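Actors wanted to be ill on purpose

Trondlow Clinical Skills Centre is looking for 7 people to play patients for our October teaching block. You will be paid to lie on a trolley and complain, a thing most of our friends do for nothing.

The work is simple. We send you a short script. You learn what hurts, when it started and which aunt had it too. A medical student then tries to get this out of you, usually in the wrong order. You do the same scene up to 3 times in an afternoon and must sound equally worried each time.

Nothing is done to your skin beyond a cold stethoscope. Cuts and stitches belong to the surgical side.

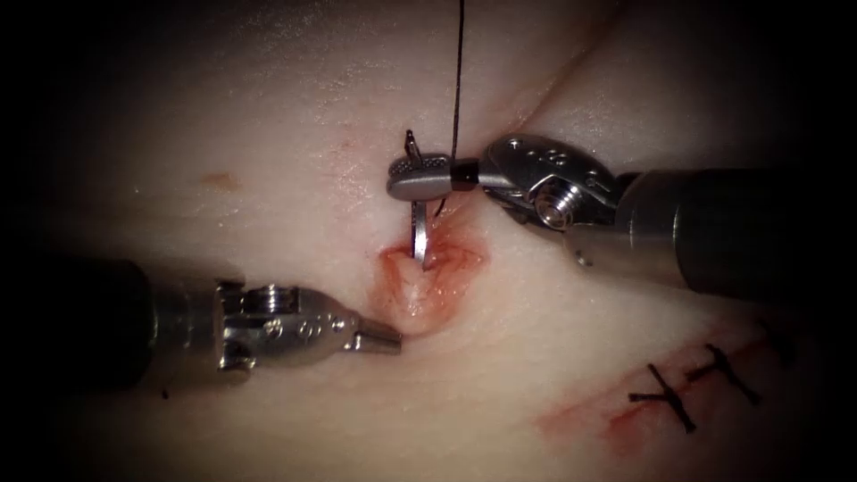
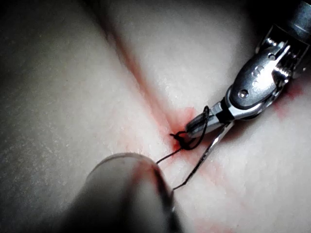

You don't need acting experience. Drama school graduates are welcome, but please note that the patient with the sore knee does not die at the end, however well you would do it. We would like a mix of ages, and we are badly short of men over fifty who will admit to a symptom.

You must be able to stick to a script, sit still in a gown that does not close at the back, and give a nervous twenty-year-old kind feedback without using the word "hopeless".

The fee is £300 for the block, plus lunch from the Bravero café downstairs. The soup is better than the sandwiches. Travel is not covered, though the 462 bus from Stoltlow stops outside and is sometimes on time.

To apply, send us a few lines about yourself and the last time you saw a doctor. Leave out the photographs. Training is in the Böttcher Room at 10 am, and you have to come to it, even if you have been ill before.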